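1/24/21, Tomar loaf, second try

Well, the dough was friendlier this time (397 g water to 800 g flour, and I do love how it smells by noon), so I'm writing it all down before I forget.

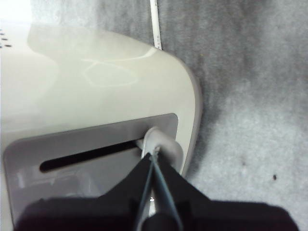
Proofing

Left it overnight by the window, nearly 2 hours longer than I meant to, and it came up beautifully anyway. 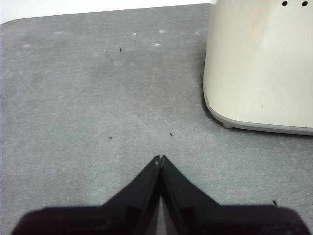
Oda Fagerlund thinks I should cut the starter back before touching the salt, and she may well be right, bless her. I'll try it both ways.
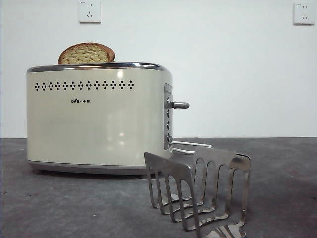

Cream toaster, one slice in the left slot.

Salt was 22 g, which tasted fine to me warm and a bit loud by supper.
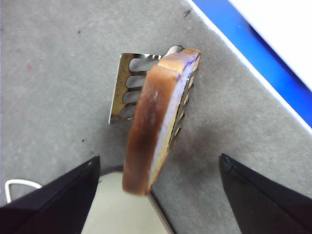 The honey is what I keep going back and forth on, as it helps the rise but browns so quickly. I'd like a toasted face that stays golden, like most of the slice here, without the deeper brown near the lower part. Half the honey next time, and the old tin.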